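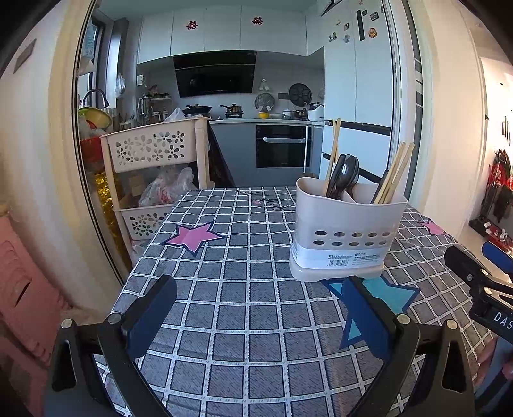 Figura 2. Tarea de utensilios: pinza manual de dos dedos con almohadillas azules ante el recipiente compartimentado, sobre el mantel de cuadrícula. A la derecha asoma una segunda pinza.

4.2. Captura en cocina doméstica

El servicio Nirkness, comercializado por Hermans, entrega demostraciones de manipulación registradas con pinzas manuales en viviendas habitadas. Para esta evaluación contratamos el paquete básico, que comprende 300 episodios de ordenación de utensilios. La instrucción dada a los operadores fija el objetivo — palillos y cucharas dentro del recipiente — y deja libres el orden de agarre y la mano empleada. La posición inicial del recipiente tampoco se prescribe.
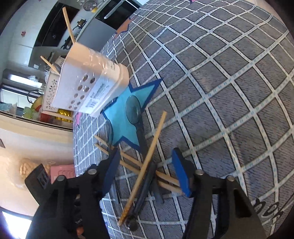

Los palillos son el caso más exigente del conjunto. Su sección reducida obliga a cerrar los dedos casi por completo, y cuando dos piezas se cruzan el primer contacto suele desplazar ambas. El proveedor no distingue en sus anotaciones entre un agarre fallido y una corrección deliberada, por lo que Sem Groen revisó los episodios a mano y añadió una etiqueta de reintento. La revisión se limitó al lote de cocina; los lotes de Greltstead, con más de 900 episodios, se utilizaron tal como se recibieron.

La apertura de la pinza se entrega como un valor escalar sincronizado con el vídeo. En las cucharas, cuyo mango y cuya cabeza difieren mucho en anchura, este valor permite separar los dos tipos de agarre sin recurrir a la imagen.
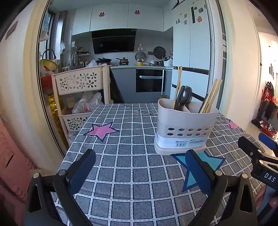 En las tareas bimanuales, cada pinza se registra en un archivo propio y la alineación temporal corre a cargo del cliente. Empleamos para ello la herramienta Kornard con su configuración por defecto. Los episodios con oclusión prolongada del recipiente se conservaron en el entrenamiento y se excluyeron de la validación. El fondo, con electrodomésticos y armarios visibles a través del vano, se mantuvo sin recorte ni enmascaramiento, en la misma resolución que los lotes de la sección anterior. Los resultados por tipo de utensilio se recogen en la sección 5.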